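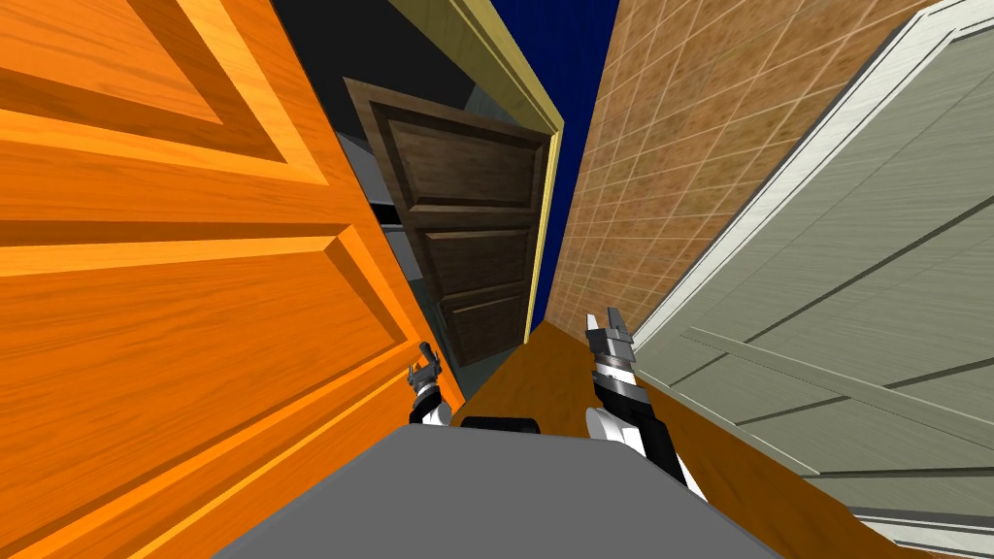 Condero FAQ: learning to open doors in simulation

What is Condero?
It's our method for teaching a two-armed mobile robot to get through doors, and we're thrilled with how far it has come! All the training happens in rendered houses.

Why so many different houses?
A policy that only knows one hallway learns that hallway by heart. We generated 2204 layouts and shuffle doors, tiles, floors and wall colors, so the robot has to pay attention to shape.

Does it use the wrist cameras?
Yes, along with the head camera, and we love what they add. Up close, the gripper covers a lot of its own view.
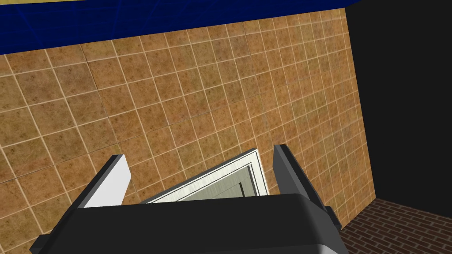 We feed in the last 3 views together for that reason, so the policy keeps some memory of the handle and the panel edge (Vlasta Todorova's idea, and a great one).

How well does it work?
On 2000 test runs in unseen layouts, it beat our older scripted planner by 22 points. Narrow halls with several doors are still the hardest, and the most fun to work on. 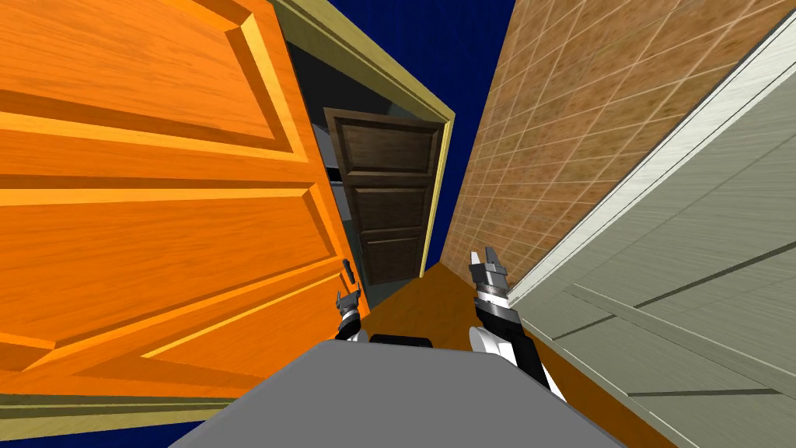

Borislav Vasić wrote to ask whether the arms could be trained separately and joined later. We tried it in October, and they kept bumping elbows! Joint training it is, for now.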